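Brown marble worktop - do I seal it, oil it or leave it alone?
Posted in Kitchens and Worktops, 21 replies hidden by your filter 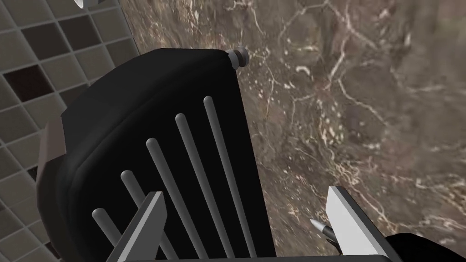 Brown marble worktop with a black appliance-like object on it (computer render).

Hello all, first time posting so be gentle! We're having the kitchen done in August and I've more or less set my heart on a brown marble worktop. My other half wants laminate and keeps sending me links. The thing is, everyone I speak to tells me something different about looking after it. My sister says you have to seal it every few months or it's ruined. The chap at the showroom in Clungate said once when it goes in and then forget about it. And my neighbour puts olive oil on hers, which I'm sure can't be right but it does look lovely.

We cook a lot, there's always a lemon or a bottle of vinegar on the go, and I've got two teenagers who put mugs down wherever they happen to be standing. Is marble a daft idea for a house like ours? And if it isn't, what do I need to do to it? The bit I'd be getting is 27 mm thick with a polished finish, if that makes any difference.

Thanks in advance
Sólveig Toft

Ward Dewulf
Not daft at all, but go in with your eyes open. I've had brown marble for 6 years and I'm still fond of it, marks and all.

You've got two separate worries and people muddle them up all the time. One is staining, where something like coffee, red wine or oil soaks in. A sealer helps with that, it slows things down so you've got time to grab a cloth. The other is etching, where acid eats into the surface and leaves a dull patch. Lemon and vinegar will do that in minutes, and a normal sealer won't stop it. So your lemons are the bigger problem, more than the mugs.

On a polished top the dull spots show up when the light comes in sideways. Ask if they'll do you a honed finish, which is more matt to start with, so etching blends in a lot better. I wish I had. There's a patch next to my kettle in the shape of half a lime and I see it every single morning.

As for how often to seal, do the water test. Put a few drops on the stone, leave them for ten minutes or so and wipe. If there's a darker patch underneath, it's drinking it up and wants doing again. If not, leave it be. Mine gets done once a year, usually when I remember. Wipe the sealer on, give it however long the tin says, and buff off ALL the extra or you'll get a sticky haze that's a pig to shift. Ask me how I know.

Please don't use olive oil. It goes in unevenly and can turn sticky and a bit whiffy. For everyday cleaning I use warm water with a drop of washing-up liquid, then dry it with a tea towel. No limescale spray, no vinegar, no cream cleaner.

One more thing - get a sample offcut before you pay for anything. Put it by the sink, squeeze a lemon on one end and leave a wet teabag on the other overnight. If you can live with what you find at breakfast, buy it.

Mishra
just get granite. we had marble at the old place and never again

Jarkau
I'd agree with most of what Ward says, though I got on fine with polished. Big chopping board out all the time, and a tray for the oil and vinegar bottles so the drips don't land on the stone. Put little felt or rubber feet under anything heavy you drag about as well, mine has a scratch from a bread maker.

I've used the Flernska stone sealer twice and it was all right, a bit smelly, so have the window open. Took me 2 hours including moving everything off and putting it back again. Can't help with the teenagers I'm afraid!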